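Why Shared Closets Deserve a Budget Line

Institutions that provide housing tend to plan for beds, desks and locks. Clothing storage is left to whatever space remains. In the view of this office, that order of priorities should be reconsidered.

The residence at Cludton has 23 rooms and, until April, supplied no hangers. Residents brought their own, left them behind, or did without. Coats were placed on chairs and shirts on radiators. The annual inspection listed these habits as faults of the residents. They were faults of provision.

A hanger is a small purchase. It keeps a shirt fit to wear to an interview, and it allows two people to share one rail without dispute. Folding has its place, and knitwear should always be folded, but a shelf alone cannot serve a person who must look presentable at short notice.

Objections have been raised on grounds of cost. The full allocation for rails, hooks and hangers was $2,480, less than the residence spent on replacement door signs.
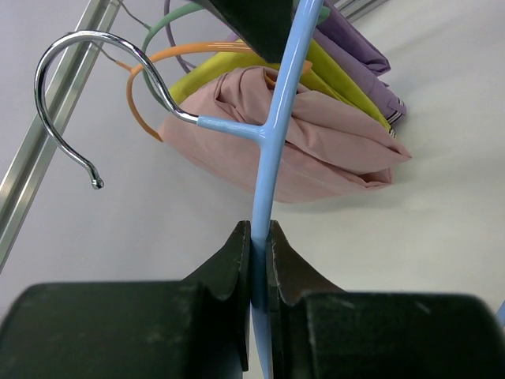
Songül Yurt

Plastic-coated hangers with metal hooks are, in my judgment, the sensible standard. Bare wire marks the shoulders of a garment and bends under a winter coat. Light blue is as good a color as any, and a single color makes house property easy to identify at move-out.

The residence at Grimodside will review its own storage next. I urge its managers to begin with the closets and to ask residents what they own before ordering anything.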